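Facilities and Housekeeping Meeting, Sinero Building, Lunch Area
Friday, 8:30 a.m.
Minutes

1. Previous minutes
Approved with one correction: the liner order from Stadix was 1000, not 2000.

2. Table clearing
The draft procedure was reviewed. Dishes go in the blue tray at the left end of the table. Trash goes in the cream bin at the right end. Paper, cups, cans and foil bags are still listed as one group. The Montoya hauling contract accepts mixed waste until December.

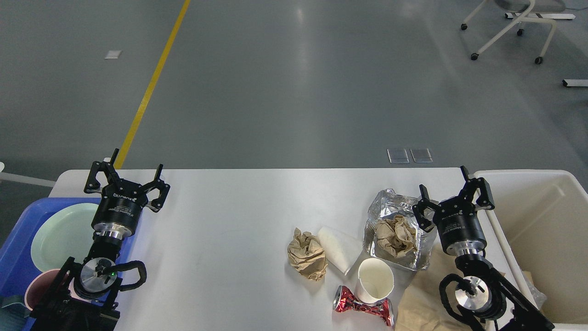 Item 2: dishes in the tray, trash at the right half of the table.

Agreed to keep the tray on the left. Cloths are to be stored separately from dishes. Wording to be changed in section 8 of the procedure.

3. Cans and cups
Istico has quoted for a separate can container, part 936. The quote covers delivery but no lid. The meeting asked for a price with lid before deciding.

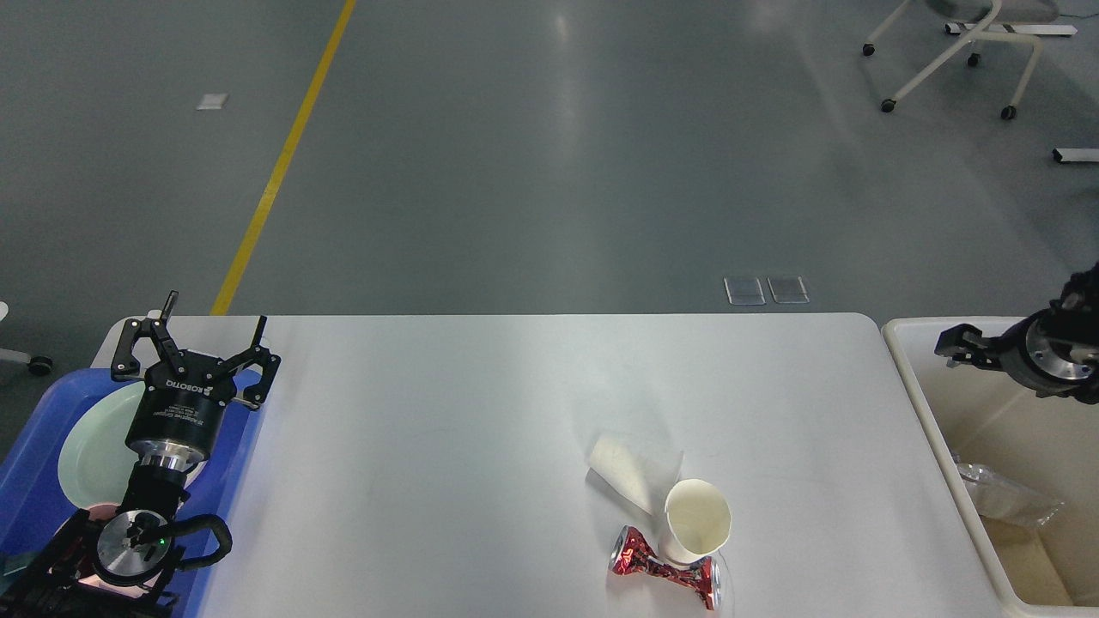
Sorting rules for the new container were discussed. Cans will be accepted crushed or whole. A can pinched in at the middle, like the red one beside the two paper cups, takes less room and needs no further flattening. Cups stay with general trash. Stacking them was proposed and left optional, as a cup with creased sides does not nest well.

4. Bin position 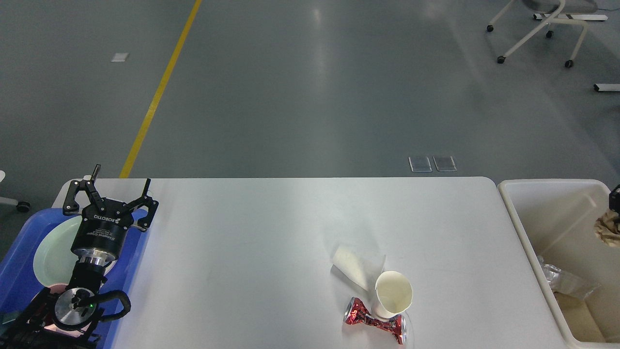
The floor plan shows the bin against the wall, which adds a walk for each load. Moving it permanently to the table end was proposed. With the bin just past the right end of the table and the tray at the left, the two stay well apart and dishes are less likely to be thrown out. Approved. Floor plan to be updated.

5. Actions
Revise section 8: open.
Istico price with lid: open.
Liner stock count: carried over.

Next meeting: Friday, same time.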